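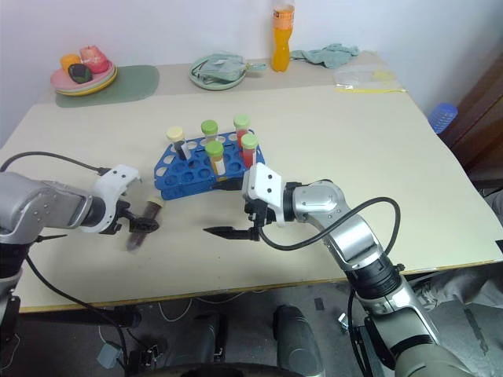
Weekly check, two-arm tube cell, Faltwood

Filled in by Genowefa Pawlak, Fri 7 February. OK means I looked at it and I'm happy. Anything else gets a comment, and I do go on a bit, sorry!

1. Cable loops, both arms: OK
Plenty of slack in both of them. I ran each arm right out and back at slow speed with my hand near the stop button, and nothing snagged on the elbow. The right loop is the bigger one and I'd like it left like that, please.

2. Cable along the front edge of the table: COMMENT
It goes down towards the floor just where I want to stand. I've put a new clip on the list for Nastby, next to the one they still owe us from last time.

3. Gripper fingers, left: OK
Wiped down, no nicks. Held a capped tube tilted downwards through a full slow move and it didn't slip (I tried it again after lunch, same result).

4. Gripper fingers, right: COMMENT
Open and close fine, but the points come in very low over the table in front of the rack. Raised the waiting position by 2 mm. If you reload the old Plornus settings you'll lose that, so don't!

5. Wrist joints: OK
No play that I could feel. Counter says 163 hours since the last grease, and it's due at 2,000, so that's a long way off yet.

6. Tube rack: OK, just
The blue one. It sits flat, but it creeps if an arm nudges it. I pushed it back to its marks and ran the pick three times. Would somebody order proper corner stops?

7. Caps: OK
Green and yellow caps both grip well. Press them down with your thumb before you start, and have a look at the red tubes in particular, they're a pain to mop up.

8. Back of the table: COMMENT
Plates, fruit, cloths and the orange drink are all behind the rack. The tube job doesn't reach that far, I checked, but keep the bottle cap screwed tight and don't let anything wander forwards.

9. Floor under the table: NOT OK
Thin white cables trailing about again. I've taped what I could reach. Olszewski is bringing a cover strip in March, so until then lift your feet.

10. Emergency stop: OK
Pressed it with both arms moving slowly. Both stopped, both came back up after the reset. Next check is the same list, with item 9 first.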